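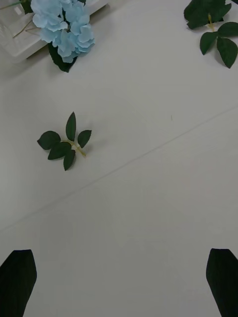 Sayce & Gough is getting a new managing partner, and I've been dying to write this one up since the email landed in my inbox on Thursday.

For anyone who doesn't follow small accounting firms as closely as I do (so, most of you), Sayce is the tax practice over on the second floor of the old Platance building, the one with the green awning and the impossible parking lot. They do personal returns, estates, a lot of cross-border work for people who moved here and kept a house or a pension somewhere else, and a fair bit of bookkeeping for restaurants. Gwilym Gough has run the place for as long as I've been filing, and he's stepping down from the top job in April, once the worst of the season is behind them. Tzu-hsuan Kong takes over.

Now, Gwilym isn't retiring, and he was pretty firm with me on that point. He's giving up the management side, meaning the hiring, the lease, the software bills and the Monday meetings, and going back to being a regular tax partner with a client list. He told me on the phone that he'd spent more of this past year picking a phone system than reading trust documents, and he wanted to get back to the trust documents. I can't say I share the feeling, but he sounded happy!

Tzu-hsuan joined the firm as a senior associate and made partner 4 years ago. If you've ever had a letter from the IRS about a foreign account and ended up at Sayce, you've probably met her. She built up the cross-border group from a desk by the copier to what it is now, and she also runs the evening talks at the library, which I've been to twice. (The one on gifts to grown children was packed. The one on depreciation, a little less so, but I learned a lot and there were cookies.)

I asked her what's going to change and she laughed and said she'd like to get through this filing season first. Then she gave me a pretty good list anyway.

The firm is moving its client portal over to Tulico, so the old upload page goes dark at the end of January. Everybody with an account gets a letter with a new sign-in, and if you don't like portals you can still walk in with a shoebox. She said that twice. They're also dropping the hourly rate for simple personal returns and going to a flat fee, which I'm very much in favor of, having once watched the clock on the wall through an entire conversation about my home office. The flat fee doesn't cover rentals, foreign income or anything with a K-1 in it. Those still get quoted one by one, but you'll get the quote in writing before they start, and that part is new. 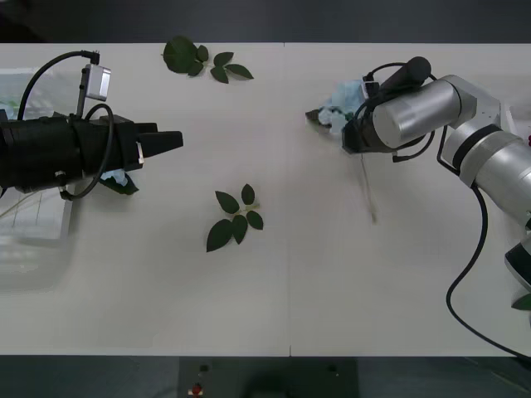
Who's moving where

Delyth James becomes a partner on the same day Tzu-hsuan takes over. She handles estates and trusts, and she did my aunt's, and I'll just say that my aunt's paperwork was spread across three bank boxes and a piano bench and Delyth never once sighed in front of us. She'll be taking over some of Gwilym's estate clients too, though he's keeping the ones he's had the longest. If you're on his list and wondering which pile you're in, letters go out in the second week of January.

Emrys Samuel comes in from Grirus, the payroll outfit across the river, to run the small business desk. He starts in February, right in the thick of it, poor man. From what I hear he's very good with sales tax, and the restaurant people I know are already asking when they can get on his calendar. I tried to reach him for this and got a friendly note back saying he's still working out his notice and would rather talk after that. Fair enough.

The firm prepared 653 individual returns last season, plus the business ones, and Tzu-hsuan doesn't want that number to go up much. That surprised me a little. She said they've been turning around returns later than she likes, and she'd sooner get the ones they have out the door by mid-March than take on a whole new crowd. So if you've been thinking of switching over, call early in January. There are 50 spots for new personal clients and after that there's a waiting list.

There's a small thing in the announcement that I almost skipped and I'm glad I didn't. Sayce is putting $3,000 into the free filing clinic at the library, for printers and supplies and a second laptop, and two of the associates will be there on Saturday mornings from February on. The clinic takes people with simple returns and modest incomes, first come, first served. Bring your Social Security card, a photo ID, last year's return if you can find it, and every form that came in the mail, even the ones that look like junk. Last year they had to send people home for a missing 1099 and it just about broke everyone's heart.

I also asked what happens to the name. There's been a Gough on the door for ages, and with Tzu-hsuan in charge you might think a Kong would go up there. She says no plans, signs cost money, and her mother has already asked. Gwilym says he'd be fine either way, so long as they don't go with one of those made-up names that sounds like a cold medicine.

I went around to a few clients to see how they felt about it all, and mostly they felt fine. People do get attached to their tax person, though. You hand somebody your whole life in a folder every winter and you don't want to explain the divorce all over again to a stranger. A couple of folks were a bit worried about the portal, and one man at the diner wanted to know if the flat fee meant they'd rush him out the door. I passed that along to Tzu-hsuan and she said appointments are staying at an hour, same as now.
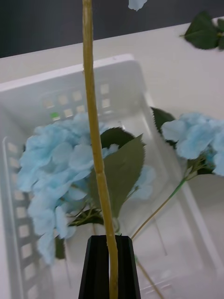

Eluned Prosser told me she'd follow Gwilym out to the parking lot with her receipts if she had to, but that she'd sat down with Tzu-hsuan over a pension question last spring and come away understanding it for the first time, so she guesses she'll stay put. She does want it known that she will not be using the portal.

The office closes at noon today and opens back up on January 2. There's an open house for clients planned for the end of April, after everyone there has had some sleep, and Gwilym is supposed to say a few words. I'll put the date up when I have it. If you got one of the new sign-in letters already and it didn't work, hang on to it and call the front desk, they know about the batch with the wrong web address and they're sending those out again.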